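The White Table, and What We Put On It

Last updated: January 3, 2018

Welcome to our little gallery from the back room at Songate, where the table has been the center of things since August. We bought it secondhand in Skarnport for 119 dollars, carried it up 20 steps with a good deal of muttering, and have been fond of it ever since — it is plain and white, and small things are easy to find on it, which matters more than you might think when you are forever putting pens down and losing them. The beige wall behind it came with the room, and we have grown to like that too.
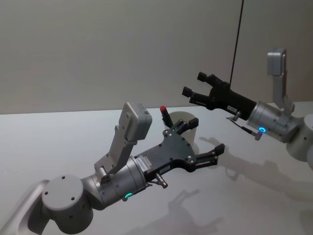 The tabletop and the beige wall, with the gripper on the left held wide open.

Desk tidying is a subject we could go on about all afternoon (and have!). We tried trays, we tried jars, and for a while we had a very handsome divided box from Plarnholm that took up half the space and held hardly anything. In the end we came back to paper cups. They cost next to nothing, you can write on the side, and when one gets grubby you simply reach for another. A tall, slim thing stands up nicely in one, with just the top showing over the rim, so you can see the color of the cap and know what you have.
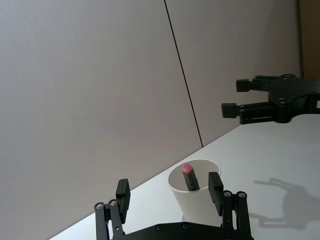
Stetsiuk wrote to tell us that paper cups are fine until you put scissors in them, and that three dry beans in the bottom will keep one from tipping over.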